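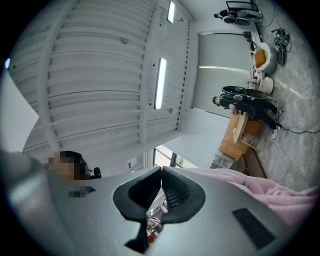 Weicher Stoff in Rosa, locker gefaltet.

Warum hält Fleece warm?

Lesezeit: 2 Minuten

Fleece ist ein Stoff aus Kunstfasern. Das Wort kommt aus dem Englischen und bedeutet Schaffell. Mit einem Schaf hat der Stoff aber meistens nichts zu tun. Er besteht in der Regel aus Polyester, einem Kunststoff, aus dem auch viele Getränkeflaschen hergestellt werden.

Vom Kunststoff zum Faden

Am Anfang stehen kleine Körner, das Granulat. Eine Maschine erhitzt sie auf bis zu 300 Grad Celsius. Die Körner schmelzen zu einer zähen Masse. Diese wird durch eine Platte mit sehr feinen Löchern gedrückt, die Spinndüse. Auf der anderen Seite treten dünne Fäden aus und erstarren an der Luft. Eine einzelne Faser für weichen Fleece ist zum Beispiel 10 Mikrometer dick. Ein menschliches Haar ist mehrmals so dick.

Vom Faden zum Stoff

Viele Fasern werden zu einem Garn zusammengefasst. Eine Strickmaschine formt daraus eine Stoffbahn mit kleinen Schlingen. Danach läuft die Bahn über Walzen mit feinen Drahthaken. Die Haken ziehen Fasern aus den Schlingen heraus. Dieser Arbeitsschritt heißt Rauen. Zuletzt schneidet eine Schermaschine die abstehenden Fasern auf gleiche Länge. Die flauschige Schicht nennt man Flor.

Wo kommt die Wärme her?

Ein Stoff erzeugt selbst keine Wärme. Die Wärme kommt von deinem Körper. Der Stoff verlangsamt nur, wie schnell sie nach außen entweicht. Zwischen den Fasern im Flor befinden sich viele kleine Hohlräume mit Luft. Luft leitet Wärme schlecht, solange sie sich nicht bewegt. Bei starkem Wind wird sie aus den Hohlräumen verdrängt, und man friert schneller.

Polyester nimmt kaum Wasser auf. Deshalb trocknet Fleece schneller als Baumwolle.

Ein Nachteil

Beim Waschen brechen kleine Faserstücke ab. Sie gehören zum Mikroplastik und gelangen mit dem Abwasser in die Kläranlage. Ein Teil davon kann in Flüsse geraten. Wer seltener wäscht und die Trommel gut füllt, verringert den Abrieb.

In der Textilwerkstatt Nonulberg steht eine Raumaschine, die seit 2010 besichtigt werden kann. Kinder dürfen dort im März Stoffproben unter dem Mikroskop untersuchen.

Kommentare

Gast: Warum knistert meine Decke, wenn ich sie im Dunkeln ausschüttle?

Redaktion: Das sind kleine elektrische Entladungen. Sie entstehen durch Reibung, vor allem bei trockener Luft.

Klasse 4b: Wir haben Fleece und Baumwolle nass gemacht und gewogen. Die Baumwolle war schwerer.

Gast: Kann man Fleece bügeln? Auf meinem Etikett ist das Bügeleisen durchgestrichen.

Redaktion: Dann bitte nicht bügeln. Der Flor kann schmelzen.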